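Carter Robichaud on Choosing a Dishwasher That Fits the Kitchen

Carter Robichaud has sold kitchen appliances from the same shop in Innes for most of his working life. Ovens and fridges take up the front of the floor, but he says the questions that bring people back a second and third time are about dishwashers. We spoke with him for our series on buying large appliances.

He starts every sale with a tape measure. "People come in with a picture of a kitchen they like and a price," he said. "I send them home to measure the opening. Height, width, depth, in that order, and then I want to know where the water comes in."

Height causes the most trouble. A lot of older kitchens have had a new floor put down on top of the old one, right up to the front of the cabinets but no farther. The dishwasher that was there before the new floor can't be pulled out without lifting the countertop, and the replacement won't slide in. Robichaud has seen customers order a machine, wait for it, take the day off work, and then watch the delivery crew load it back on the truck.

"Measure at the front and at the back," he said. "Left side and right side too. Write down the smallest number. If you write down the biggest number you'll be calling me."

Depth is next. The machine itself usually fits, but the hoses, the drain and the power cord need space behind it. If the shutoff valve sits directly behind where the dishwasher goes, the door will stick out past the cabinets. He prefers the valve and the outlet under the sink, in the cabinet next door, with holes drilled through the side for the lines.

"Then when something leaks you can turn it off without moving anything," he said. "I've had people call me with water on the floor and the valve is behind the machine. There isn't much I can tell them except to go shut off the house."

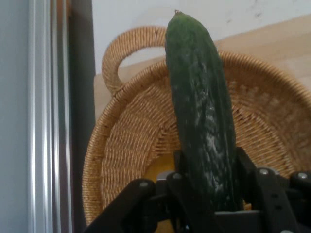

On the subject of size, he is firm that most households buy the wrong width. The narrow machines sell well to couples and to people living alone, and he thinks many of those buyers would be happier with a full-width model run less often. The narrow ones hold plates well enough. Where they fall short is pots, mixing bowls and anything with a long handle.

"If you cook, you have big things to wash," he said. "A salad bowl takes up half the bottom rack in a narrow machine. So people wash the big things by hand, and then they tell me the dishwasher doesn't save them any time."

He makes an exception for small apartments where the cabinet space matters more. For those he stocks a narrow model from Vasteo that he has sold for several years. He likes it for its upper rack, which can be raised or lowered with plates still in it, and for the filter, which twists out with one hand.

The filter came up several times while we talked. Robichaud said many of the service calls that come through the shop end with a technician pulling out a clogged filter and rinsing it in the sink. The owners often didn't know it was there.

"I show everybody before they leave," he said. "I make them take it out and put it back. Some of them think that's silly. Every couple of weeks, take it out, rinse it, put it back and lock it. If you don't lock it, food goes into the pump, and now you're buying a pump."

Noise is the figure most shoppers ask about first, and he said it deserves some of that attention. In a kitchen with a door, a louder machine is fine. In an open room with the couch a few steps away, he would spend the extra money. The loudest model on his floor is rated at 57 decibels, and he tells people with open kitchens to leave it alone.

"You can't hear the difference in the store," he said. "There's music on, there's people talking, nothing is hooked up. You have to go by the label. And then the installation matters. If it's touching the cabinet on one side, it's going to hum no matter what the label says."

He asked his senior installer, Sotiris Psarras, to join us for that part. Psarras has been putting in dishwashers for 29 years and carries a short level in his back pocket. He levels the machine front to back before side to side, then opens and closes the door with the racks empty and again with the racks loaded.

"The door tells you," Psarras said. "If it drops on its own, the springs need adjusting. If it rubs, the machine is twisted. You fix it then. You don't fix it after the screws are in."

Psarras also had a view on drain hoses. He wants the hose fastened up high under the counter before it drops down to the drain connection, so that dirty sink water can't run back into the machine. He still finds hoses lying flat on the cabinet floor in kitchens that were remodeled by professionals. A customer in one of those houses had bought three brands of detergent trying to get rid of a smell.
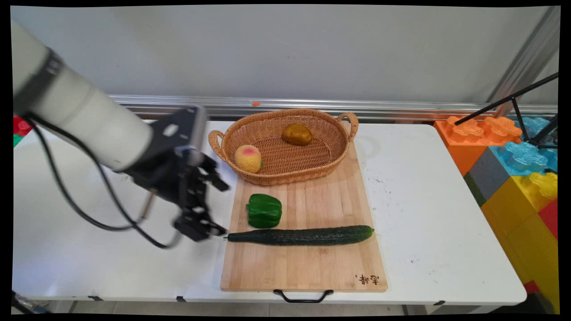 Innes, 4 Dec 2024

Robichaud went back out to the floor after that and we continued next to the display models. He has them arranged by price, and he pointed out where he thinks the money stops being useful. Moving up from the cheapest machine gets you a better rack, a steel tub in place of a plastic one, and less noise. The step after that gets you a third rack for silverware and flat utensils. Beyond there, he said, you are mostly paying for the front panel and the controls.

"The third rack I like," he said. "Spatulas, lids, measuring spoons, they all go up there. It costs you a little height in the middle. If you have tall glasses, bring one in and we'll try it. I mean that. People bring in their plates all the time."

He was less interested in machines that connect to a phone. He sells them, and he said the customers who want that feature are generally satisfied with it. His own dishwasher at home is a Skaltum with four buttons. It came from the floor of the shop when the model was discontinued, with a dent in the side that went up against the cabinet.

We asked about cycles, and whether people use the ones they pay for. He said most owners pick one and never touch the others. If it's going to be only one, he would rather it be the long, economical cycle than the quick wash. The quick wash uses hotter water in less time and doesn't dry well. The long cycle worries people when they see how many hours it takes, but it soaks the dishes for much of that time and the pump works gently.

"They think three hours is three hours of running up the bill," he said. "Start it when you go to bed. Open the door in the morning and let the steam out."

Drying is the other common complaint. Plastic containers come out wet in nearly any machine, because plastic doesn't hold heat the way a plate does. A rinse aid helps with glasses. On plastic it helps a little. He tells customers to unload the bottom rack first so that the water sitting on top of the cups doesn't spill onto the clean plates.

The shop charges a flat 86 dollars for installation when there is already a dishwasher in place and the valve works. New installations are quoted after a visit. The old machine is taken away at no charge if it has been disconnected from the power, and the crew will disconnect the water. Robichaud recommends replacing the supply line every time, even if the old one looks good, and he won't let his crew reuse one.

Extended warranties he described as a personal decision. The shop offers one and he doesn't push it. He suggests asking who does the repairs in your area before asking how many years are covered. A long warranty with no technician nearby means waiting, and a dishwasher full of dirty dishes gets unpleasant fast.

As for timing, he said January is a reasonable month to buy. The holiday orders have gone out, some floor models get marked down, and the installers have room in the schedule. He advised against waiting for a sale if the current machine has begun to leak. A slow leak under a dishwasher can go unnoticed until the floor in front of it feels soft.

"Get a flashlight, take off the panel at the bottom, and look," he said. "It's two screws. Do it twice a year. If it's dry, put the panel back on."

The next interview in the series will be with Tatiana Ďurica of Skidberg, on range hoods and ducting.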